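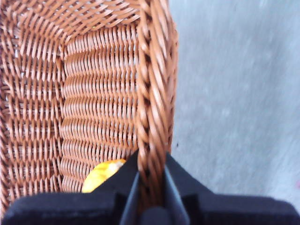 How Does a Robot Know Where to Grab?

When you pick up a basket, you don't think about it much. Your eyes find the edge, your hand goes there, and your fingers close. A robot has to do the same job with software, which is a set of instructions for a computer.

The software at the Wekard lab in Grodomport is called Dralen. It splits the job into 3 parts: looking, planning and moving.

Looking

A camera near the robot's hand takes pictures. To a computer, a picture is a big grid of numbers. Each number tells how bright or what color one tiny dot is. Dralen searches the numbers for patterns. The wall of a woven basket makes rows and rows of stripes. The rim is thicker and looks like a twisted rope. Smooth floor has hardly any pattern at all.

Dralen learned these patterns from practice pictures. People at the lab gathered 2780 of them and marked the rim in each one. After that, the software could make a good guess about baskets it had never seen before.

Planning

Next, the software picks a spot to hold. A gripper with 2 fingers needs something that fits between them, and a rim works well. One finger goes on the inside of the basket and the other goes on the outside. Dralen also has to turn the hand so that the fingers line up with the rim. If the hand is turned the wrong way, a finger can bump into the top of the rim and stop there.

If there is something in the basket, the plan should keep the inside finger from poking it.

Moving

Now the arm goes down a little at a time. After each small move, Dralen checks a new picture and fixes its aim. This is called feedback. You use feedback too, when you thread a needle or pour milk into a glass.

When the fingers close, the motors feel a push back. That tells the software there is something between them. If the fingers close all the way and feel nothing, the robot has missed. It opens up, backs off and tries again.

Try it yourself

Close one eye and pick up a basket by its rim, using just your thumb and one finger. Then try it with both eyes open. Which way was easier?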